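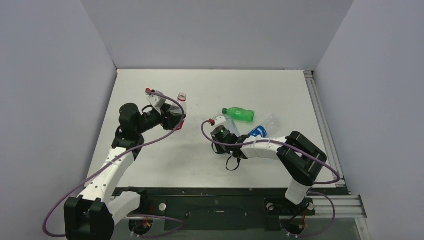
Subject: Re: [grippers] bottle set, left vs right fingers

Thaddeus Rosenthal wrote:

> Before we commit to the Trater fingers on both arms I'd like to see slip
> numbers on the PET bottles, not only on the blocks. Also, is the wrist
> cable still limiting joint 6? At Stavham we had to cap it.

Bottles first. Same controller gains on both arms, close speed at `300`, force limit at `500` (raw units, I haven't converted them). Trater fingers left, Jirurov fingers right.

- **Trater:** 2 slips, both on the neck. Holds the body well but dents it, and the dent changes the width reading enough to trip the "object lost" check.
- **Jirurov:** 11 slips, mostly on bottles lying diagonal to the fingers. No denting that I could measure.

I wouldn't read much into the gap yet. The Jirurov pads are the old batch from March, and the right arm has the worse approach angle for anything near the side rail.

On the cable: yes. The purple run from the bracket connector goes back along the link with a free loop at the wrist. With the cap off, the loop tightens before the joint reaches its software limit. I put the cap back on both sides. A longer lead would fix it but then it drags on the table in low poses.

Next run is with fingers swapped between arms, everything else unchanged. Logs are in the Jankauskaitė folder under `bottles/`. The width threshold is in `grip.yaml` if you want to try a looser one first.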